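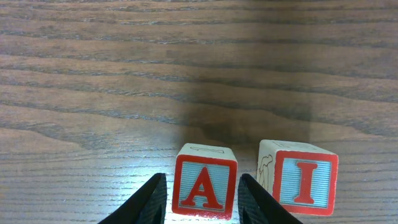

Rasto, the consumer testing group, today released the results of its latest review of household robots, and families hoping to hand over the evening cleanup should keep their plans modest. The group spent May asking one question: can a robot arm tidy up after a child without an adult standing next to it? The chore was kept small on purpose. Alphabet blocks, a red A and a red I among them, sat on a wooden tabletop, and the arm had to close its two black fingers on one block without bothering its neighbor across a narrow gap.

The arm, running control software from Lulemby, was given 26 attempts at clearing a table. It finished 8 of them with no help. In three others it put every block away but needed a person to restart it partway through.

"We hear a lot about robots folding the wash and loading the dishwasher," said Eirini Manolakis, who led the review. "Then you sit down and watch one think about a toy block. A four-year-old would have been done and asking for a snack."

Shiny wood and uneven light remain a worry, the group said, as do toys set close together. Rasto did not test stairs, pets or soft toys, and it advises shoppers to be wary of any company that claims to have solved all three.

Lai-ching Lau, who reviewed the test logs, was a little kinder. "The grip itself is decent," Lau said. "Deciding where to put the fingers is the slow part — and a home asks for that decision all day long."

Rasto will repeat the chore with arms running the Tambunan and Jadon systems. It does not plan to recommend a tidying robot for home use before those tests are complete.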